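Bidstead Community Help
Home and Workspace > Storage > Shared rooms

How do you get small stuff to live somewhere in a shared workroom?

Sérgio Brandão
Posted in March

I share a workroom with 11 other people, all of them clever and none of them able to put a pen back. We have a white table everybody uses, a row of dark gray lockers, and along one wall a heap of little things that has been growing since before I joined. I've been given the job of sorting it out, mainly for having complained the loudest.

My first attempt was a shallow cardboard box on the table for markers. I wrote a cheerful email about it. The response has been one green marker.
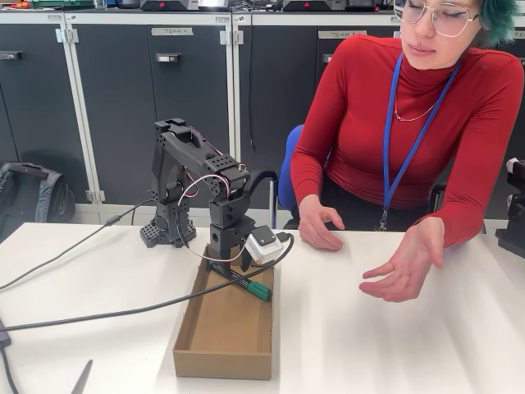

The rest of the markers are in pockets, bags and, I suspect, other buildings. I bought a pack in the fall and another after New Year, and I'd like to stop being a marker charity.

What I need to know:

Is there any kind of container people will use without being asked? A box with no lid seemed like the lowest possible bar, and I was wrong about the bar.

Should small parts and odds and ends go in the lockers? The lockers were meant for coats and lunches but half of them belong to people who left.

I can't drill into the wall (rented) and I can't take up more of the table, which gets used all day. Budget is whatever I can get past the person who signs for things, so let's say $100 and a sad face.

Trolley
Helpful: 15

Lose the cardboard box. I don't say that to be mean, I have a garage full of them. A cardboard box on a table looks like something that just arrived or something that's going out with the recycling, and either way people leave it alone. Same marker, in a mug or a desk cup that stands upright, and you'll get it back maybe half the time. Half is good. I ran a print room for years and half was a parade.

Put it where people are when they finish with the pen. If they write at the board, the cup goes by the board. If it's at the table, clamp one of those clip-on cups to the edge and you haven't used up any tabletop.

For lockers, no. Anything that goes behind a door in a shared room is gone. I opened one once and found a fondue set. I would ask for the abandoned ones back, though, and use one strictly for refills, with a key that stays with you. Put out a few markers at a time. If people can see a full box they take two.

What's in the heap along the wall? Hard to say more without knowing what it is.

Sérgio Brandão

Fair. The clip-on cup I can do this afternoon. As for the heap, there's some clear plastic storage, a pink thing beside it, a cable that goes with a little see-through container, and a clump of something brown and crumbly lying on a clear plastic sheet. I've asked around about the brown stuff. Two people said it's important and neither could say to whom.
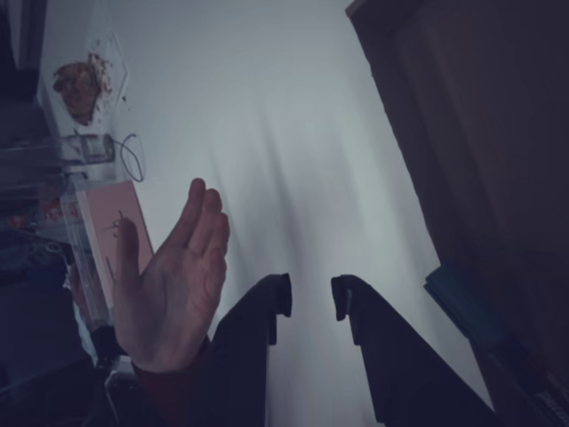 The wall side, clear plastic storage at far left.

I was planning to buy more of the same clear stuff and just keep stacking. Tell me if that's a mistake.

Majali
Helpful: 6

More clear storage is fine, but you're buying it in the wrong order. Sort first, shop second. Otherwise you end up with exactly the same mess in nicer housing. Ask me how much I spent on jars.

What worked in our sewing room, which has the same problem with bobbins:

Pick a quiet 15 minutes, early morning for preference. Take everything off the ledge or shelf or whatever it's sitting on and put it in one tray. Wipe down. Then put back only what you can name. Everything else stays in the tray with a note giving people until the end of the month to claim it. You will be shocked by how few of them love their things.

Loose cables get a twist tie and a bit of tape with the name of what they plug into. If they don't plug into anything you own, you know what to do.

Label the drawer fronts in big plain letters. "PENS." "TAPE." "BATTERIES." Do not write "MISC." We had a MISC drawer and by summer we had four.

The crumbly stuff should go in something with a lid before you do any of this. I don't care how important it is, somebody is going to sneeze.

Dromer
Helpful: 0

just buy your own pens and keep them in your bag. been doing it for years

Sérgio Brandão

Dromer, I believe you work in my building.

Thanks, Majali, going with the tray. Trolley, the cup is on order after all, the one I had in mind turned out to be a toothbrush holder. Does anyone know if those clamps leave dents in a white tabletop?

Trolley

Stick a scrap of felt under the jaw and you'll be okay.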